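3.2 Setting the table, and why the handles matter

We started out thinking the mug task would be our easy one. Pick up a mug, put it on the shelf, do it again until the mat is clear. It's the kind of thing you hand a new student in the first week (and we did, sorry Sohail!). But a mug has a handle, the handle can point anywhere, and with two arms there's always the question of which arm should go for it. So this section is mostly about handles.

Each run begins with the mugs spread over the green mat and the two arms facing each other from opposite sides of the table. The rule for laying them out is simple: handles go in mixed directions, and at least one pair has to stand close enough together that a finger can't slip in on the inner side. Figure 4 shows layouts of the type we used for Janness, our two-arm policy.

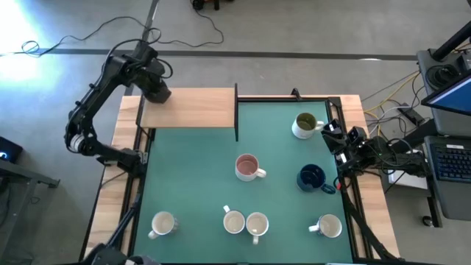

What Janness does differently from our older Bosbridge baseline is put off the choice of arm. Bosbridge picks the nearer arm right away and sticks with it, and that works great until the handle faces the far side and the wrist has to twist itself into a knot. Janness scores every mug for both arms, looks at how far each wrist would have to turn, and only then commits. It can also change its mind up to the moment the fingers start to close. I was against that last part, because I figured the arms would dither forever. Razia Rizvi talked me into trying it, and she was right, so it stayed in.

We trained on demonstrations from 2 operators and tested on 128 layouts the policy had never seen. Every layout was run once with each method, in shuffled order, and Sobia Siddiqui scored the runs from video with the method names hidden. A placement counts if the mug ends up upright on the board and the arm has let go.

Patterned mugs got their own look. Our depth estimates get a bit shaky on shiny glaze, and I'd half expected busy prints to be just as bad, especially with other printed mugs lined up right behind them. We also wanted big differences in shape, so the set includes a wide mug with a thick ring handle as well as taller ones that narrow toward the bottom.

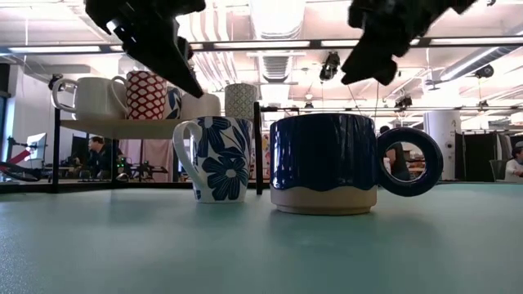 The prints were fine! Glossy dark glaze was the real headache, and most of the missed grasps in that group came from the gripper closing too high on the wall. Dropping the grasp point by 9 millimeters for dark mugs fixed a good share of them, though I'll admit it's a hack and we'd love something less ad hoc.

Overall, Bosbridge failed to finish 40 of the layouts. Janness failed on 9, and those were nearly all close pairs where neither arm had a clean way in. Pushing one mug aside first is the obvious next step, and Ehsan Khattak has started on that for the Solstead version of the planner.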